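From: Ingeborg Wyss
To: Stendon Table Crafts list
Date: Aug 30, 2001
Subject: Re: Which tray under the pots, and what to put on the table

Dear all,

I have been reading this list since June but I did not write before, so please be patient with my English. I answer the message of Fuchs because I had the same question in spring and I have tried several things.

Fuchs wrote:
> I am setting up a work table for repotting small plants and
> sowing seeds indoors. The table is pine and I would like to keep
> it decent. Two questions. First, do people use one big tray, or
> several small ones? The big ones in the Dotley shop are all
> square with a grid of ribs on the bottom and I find them hard to
> clean. Second, what do you put over the wood? I had newspaper
> until now, and it is a misery. It tears, and the ink comes off
> on the pots.
>
> Also, does the colour of the tray matter? My wife says white,
> I say anything but white.

About the ribs first. I had one of those with the grid, 54 cm long, and I gave it away after one season. The ribs are there so that the pots do not stand in water, and for this they are good. But if you work in the tray, with loose soil, then every small channel fills up and you need an old toothbrush to get it out again. For standing pots: ribs. For working: a flat bottom. I think these are two different trays and it is a mistake to look for one that does both.

For the work I now prefer an oval one with a low side. I was not convinced at the beginning, because an oval wastes the corners of the table. But soil collects in corners, and an oval has none. You go round once with the side of your hand and it is all together in one place. With a low wall you can also rest your wrists on the edge when you prick out seedlings, and after 100 seedlings you will notice the difference. The high ones press into the arm.

One tray or several? I would say one for working and two cheap ones for standing, if you have the place. I know that the Demside people sell them in sets of 4, nested, but in these sets the smallest is too small for anything except labels and string. I use mine for labels and string.

Now the surface. Newspaper I also had, and I agree with every word. After that I tried:

Oilcloth from the kitchen. Easy to wipe, but it slides, and when you pull a heavy tray towards you the cloth comes with it. I lost a whole row of lettuces like this.

A sheet of glass from an old picture. Very clean, very cold, and I was always afraid of it.

A white covering fixed flat on the table. I have stayed with this. It does not move, a tray can be pushed on it with one finger, and on white you see exactly where the soil is. It does get grey marks with time, from pots and from trays, and I have stopped fighting them. My advice is to leave a narrow strip of the wood free at the side — it is easier to lift the covering there when you want to change it, and you do not have to cut so exactly.

About the dirt on white: brush first, dry, with a soft brush. If you wipe immediately with a wet cloth you make mud, and the mud goes into every scratch. Only when the brush brings nothing more, take the cloth. If it is potting soil with sand in it, be extra careful, the sand makes new scratches.

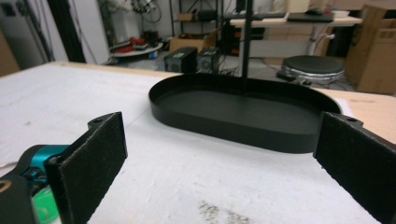 Black oval tray on the white covering, with the bare wood at the right side. Some dirt at the front still to brush.

For the colour of the tray I am with Fuchs and against his wife, I am sorry. Black with a matt inside is very comfortable for the eyes under a lamp, and pale seeds and white roots are easy to see on it. Dark seeds are of course a problem. For onions and leeks I put a sheet of white paper in the bottom, and then it is as if I had a white tray. With a white tray you could do the same with dark paper, so perhaps you can both be right, but a white tray looks old very soon.

The price I paid was 18 francs, which is too much for a piece of this kind, but I have seen similar ones sold as serving trays for less. Look in the kitchen department before you look in the garden department. Check only that the bottom is really flat and does not rock when you press on one end.

I have one question of my own for the list. Does anybody know a good way to stop the covering from lifting at the long side? I have tried double-sided tape but it leaves a brown line on the wood, and I do not want to use pins. Someone in Stendon recommended a thin wooden edge along the far side — has anybody done this, and does the soil not collect behind it?

With kind regards to everybody,
Ingeborg Wyss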